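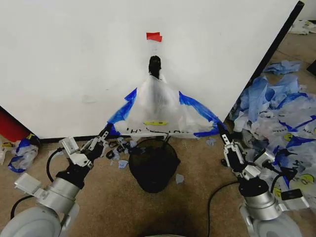 Re: Carrier bags — fold, stuff or bin?

zoiak wrote:
Right, I've had it with the bag drawer. I pulled it open this morning and the whole lot sprang out at me. My mum folds hers into little triangles and I did try, but I lasted 16 bags before I gave up. What does everyone else do?

Girkico
Stuff them in one big one and hang it up by the back door. Takes two seconds. Triangles are for people with free evenings!

Lanying Yuan
Have to disagree, Girkico. A stuffed bag is fine until you want a particular size, then you're rummaging for ages. I hang the decent ones singly and reuse them till the handles go (my record is a Bullano one, almost 20 trips to the market).
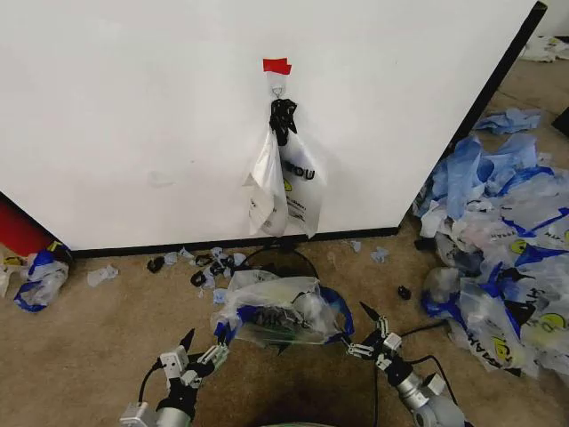 One bag, one hook. Handles twisted together.

larel505
But how many hooks would you need?? We'd run out of wall by June.

Lanying Yuan
Three! The rest go back to the shop for recycling, the big Kazemi near us has a bin for them.

Girkico
Still say stuff them.

zoiak wrote:
Might try the hooks — do the stick-on ones take the paint off? We're renting.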